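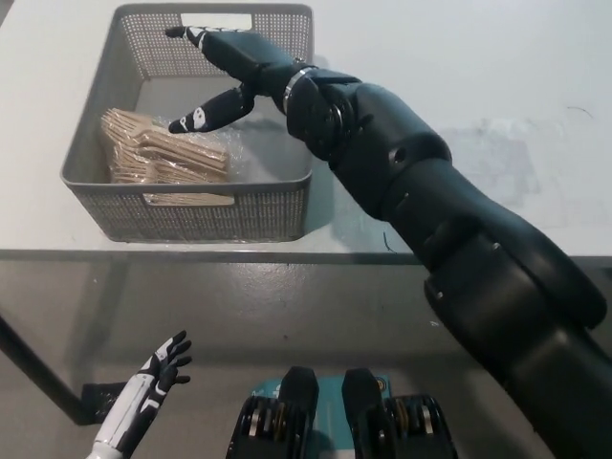 Do I need any acting experience to join the Hillwood Players this spring?

None at all. About half the fun of a community show is watching people find out what they can do, and we have speaking parts, crowd parts and backstage jobs for anyone 16 and up.

We're looking for people to join us for The Ferry to Skeltport, a new comedy with songs by Milagros Javier. It takes place over one foggy night in a harbor waiting room, where the last boat is late and everyone has somewhere better to be. Milagros grew up taking ferries and it shows. The script is fast and silly and then it gets you right in the throat near the end of act two. We read it out loud in March and people were wiping their eyes and laughing at the same time!

Who we need

Singers and non-singers for the passengers. Most have a few lines, some have a lot.
Two people to share the role of Mrs. Halonen, the ticket clerk (she's on stage nearly the whole night, so we'd love to split the performances).
Anyone who plays accordion, fiddle or upright bass, even a bit rusty.
Stage crew, painters, and a prompter with a loud whisper.
Help with costumes, wigs and props. If you can sew a button you are already ahead of our director.

What it involves

Rehearsals are on Sunday afternoons in the Levasine Hall on Hillwood Road, with extra evenings close to opening. There are four performances. You don't have to come to every rehearsal, but please tell us early which ones you'll miss so we can plan the big group numbers around you. This is unpaid, there's no membership fee, and scripts are provided.

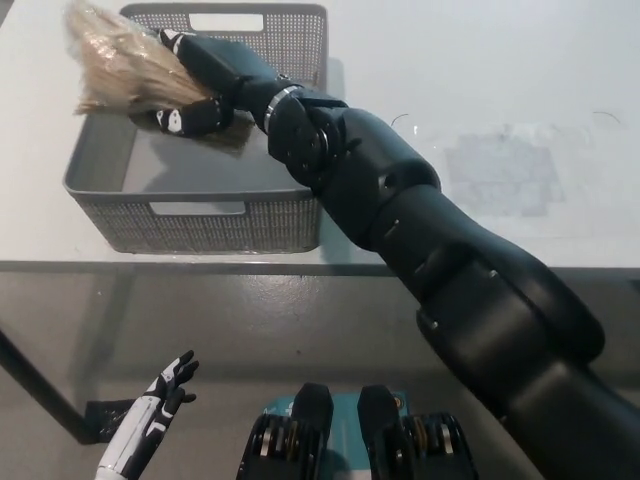 Blond synthetic hair and basket.

Tryouts

Come to the hall on Sunday at 2 p.m. You'll read a page or two with a partner and, if you want to be considered for a singing part, sing something short. "Happy Birthday" is fine. We mean it! Crew and musicians can just show up and say hello.

To sign up or ask about anything, including ramps, parking and rides, leave a note for Rogelio Navarro at the hall desk. He's directing, and he'd love to hear from people who have always wanted to try this and keep putting it off. Bring a friend if that makes it easier to walk in.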